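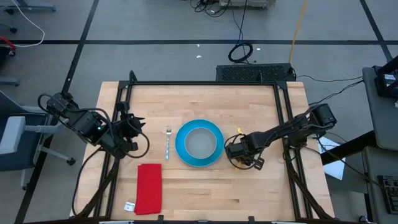
Equipment Planner, Robot Workcells (part time, 23 hours a week)
Heltwood, table setting project
Posted January 2024

We need someone to run the buying side. Two-arm stations, place settings, a lot of small parts. The engineers are doing the ordering now and it shows.

What you'd do
- Build the budget for the next round of stations. Arms, grippers, frames, computers, cable. Everything down to the clips.
- Keep the spares list alive. Currently 436 lines, maybe a third have a price on them
- Get quotes from Rekance and Huanca, compare, push back on lead times
- Buy tableware. Yes really. Plates, bowls, forks, spoons, napkins, in more than one color, with repeats we can get again later
- Tell us when a thing is too expensive before we order it, not after

What we'd like
Two years or so of purchasing for a lab, shop or kitchen. Spreadsheets. Phone manners. You don't need to program robots but you should be willing to stand next to a station and ask what wears out first.

Nice to have: you've planned power and floor space for more then one machine at a time.
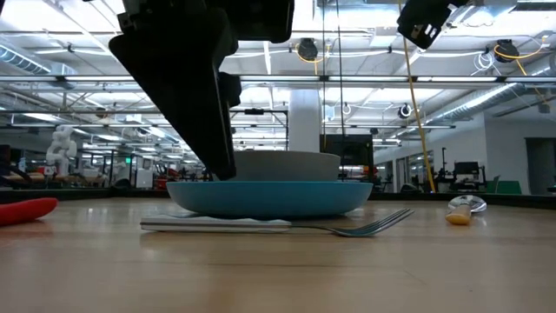
Wadosex, on the tableware budget: please order double on the bowls. We planned for one set per station last time and then couldn't match the rim height when we reordered, so the whole comparison had to wait on a supplier. Same goes for gripper fingers, get them in one batch.

So, that is the sort of note you will get. Often late in the day.

Pay and terms
$65 an hour. Six month contract to start, can be extended. On site two days, rest from home. Start in February, earlier is fine.

To apply
Resume plus one page on somthing you bought that went wrong. No cover letter. Drop it at the front desk, room 806, or use the form on the jobs page.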